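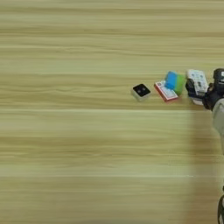
The Corkeo study set is made for people who prepare for the entry exam of a 911 dispatcher. I bought it in January and used it for 7 weeks before my test. The box has 200 cards, a map exercise book and an audio course. The cards have a dark blue back, so on a pale table with striped wood grain like this one they are easy to find again. The questions are clear, also for a person who learned English as an adult.
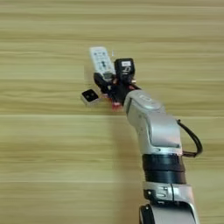
Silver-white arm above the light wood tabletop.

The audio course is the best part. Callers speak fast, and you must write the address and the type of emergency. I failed many of these at first. The book is weaker, with maps printed too small. The older Mellel set has better maps but no audio.

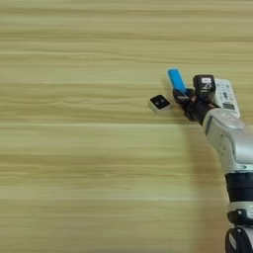

Price and support

I paid 144 dollars. Two of my cards had the same question, so I wrote to the company. Flynn Hapeta from support answered the next morning and mailed me a new card.
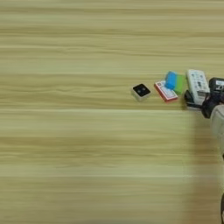 Small square device with a black top, on pale wood grain.

I would buy it again for the audio. If your county tests mainly map reading, please look at Mellel first.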